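Small Lodging Operations, Week 6 Handout
Pricing and packaging the off-season spa stay

OK, a quick recap before we get going, since half of you were fighting the parking lot last week. We were talking about why people book a short break in the first place, and we ended up with a list on the board that mostly said "tired." Fine! Tired is a great starting point. Tired people in March will drive two hours to sit in warm water if somebody makes it easy for them to say yes.

So today is about making it easy to say yes, and still having money left when they go home.

1. The case we're using

I'm sticking with the Gimmont, because you've already read the background sheet. It's a small inn up the hill from the Holunis springs, with its own little bathhouse out back. Good breakfast, creaky stairs, lovely owners, terrible website (their words, they've given me permission to say so). Summer takes care of itself. From the end of the holidays until the trees leaf out, they struggle.

Their midweek room rate in the slow months is $141. Keep that number handy, we'll be using it all session.

2. What does a stay cost them?

Please don't skip to the package price. Every year somebody does, and every year they sell a gorgeous weekend at a loss.

Start with what changes when one more couple walks in the door. For the Gimmont that's housekeeping time, laundry, breakfast, bath supplies and the card fee. We worked it out together and landed on $42 per room per night. The mortgage, the insurance and the boiler don't change if the room sits empty, so leave them off this part of the worksheet. (They come back in Week 8. Oh, they come back.)

That leaves $99 a night toward everything else. Write that down too.

3. Packages versus discounts

My strong opinion, and you're welcome to fight me on it: a small inn shouldn't lead with a discount. If you knock $30 off the room, the guest remembers the lower price and wants it again in July. If you keep the room at full rate and add something nice, the guest remembers the nice thing.

Compare these for a 2-night midweek stay:

Option A. Room only at $111 a night. Guest pays $222. Nightly costs come to $84. Left over: $138.

Option B. Room at full rate, plus a late checkout, a pot of tea by the fire and a private hour in the bathhouse. Guest pays $282. Nightly costs are still $84, and the extras cost the inn $18. Left over: $180.

Would Option B sell as many rooms? Maybe not! That's the right question, and I want you to work out how many fewer bookings the inn could take and still come out even. It's problem 3 on the worksheet.

4. The booking sites

We looked at two of them, Bindent and Swanson. I'm not going to tell you which to use, because it depends so much on who's coming. Things to check on any of them:

Who sets the cancellation terms, you or the site?
Can you list a package, or only a bare room?
When does the money reach your account?
Can you close dates yourself at ten at night when a pipe bursts?

That last one sounds silly until you've been the person on the phone.
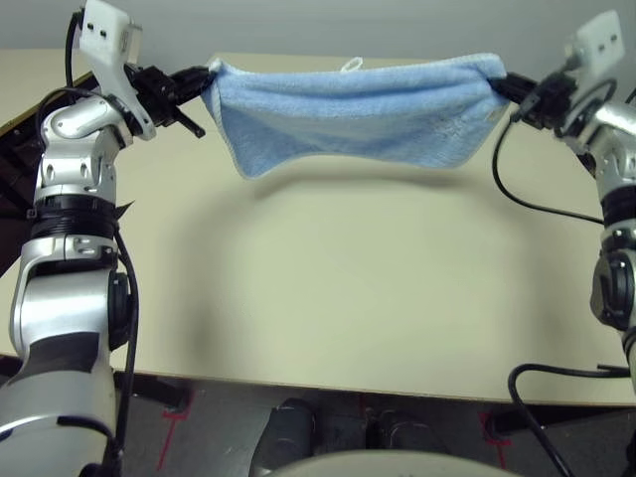 5. Writing the listing

Most spa listings sound the same. Unwind, indulge, escape, pamper. I read a whole stack of them over the break and couldn't tell you which town any of them were in. Put the plain facts up top: how far to the springs, whether the bath is private or shared, whether kids are allowed in, what time breakfast ends. Then you can get a little dreamy, if you must.

Also, please say if there are stairs. Guests with bad knees are a big part of the hot springs crowd and they'll love you for it.

6. The March campaign

The owners have set aside $900 to promote the package, and that's the whole budget, photos included. At $180 left over per booking, they need five bookings to cover it. That assumes those five wouldn't have come anyway, and I'd like you to argue about that in your groups.

For next time

Finish worksheet problems 1 through 4 and show your steps.
Write a listing for the Gimmont package, one page at most, no "pamper."
Bring one real listing you liked, printed or on your phone.
Read the chapter on seasonal staffing. It's long, so start early, and skip the section on resorts.

Office hours are at 4 p.m. as usual, same room, and I'll have the Week 5 worksheets to hand back.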